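3.2 Distribution of the printed and digital programmes

The Fendport Harbour Weekend is held each October and is organised by the town council with the Barirside Arts Trust. Until the year of this study, visitors were given a folded paper programme at the entrance. For the present work the organisers agreed to offer a digital programme alongside the paper one, with the same text, map and timetable. The digital version was prepared by Midov, a local design firm, and could be opened on a telephone without an account.

Paper copies were placed at two sites, the ferry office and the public library. The digital programme was linked from the council website and from posters along the quay. A total of 200 visitors agreed to complete a short questionnaire on leaving. It asked which programme they had used, when they had first seen it, and whether they had attended an event they had not known of before arrival. The wording followed Czarnecka's earlier survey of market towns, with small changes to suit a coastal event.
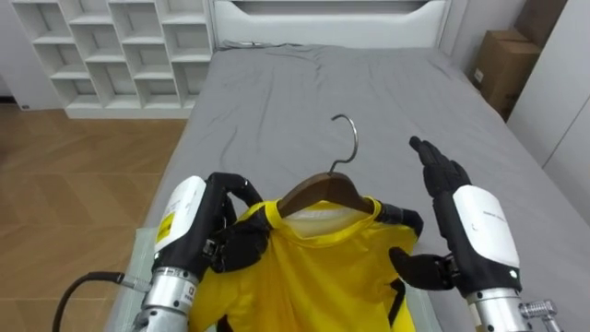

Figure 2

Interviews were also held with six stallholders and with the two members of council staff responsible for publicity. Each interview was recorded with consent and typed up in full. Si-eun Yang and Tyson MacLeod read the transcripts separately and then met to settle differences in coding. Most of these concerned remarks about late changes to the timetable, which stallholders tended to treat as a matter of signage and council staff as a matter of publicity.

Two limits of the method should be noted. Visitors who left by the evening ferry were often in a hurry, and are likely to be under-represented in the questionnaire. In addition, the website did not record whether a programme had been opened before or during the visit, so the time of first use rests on visitors' own accounts. The results for each form of programme are set out in Section 4.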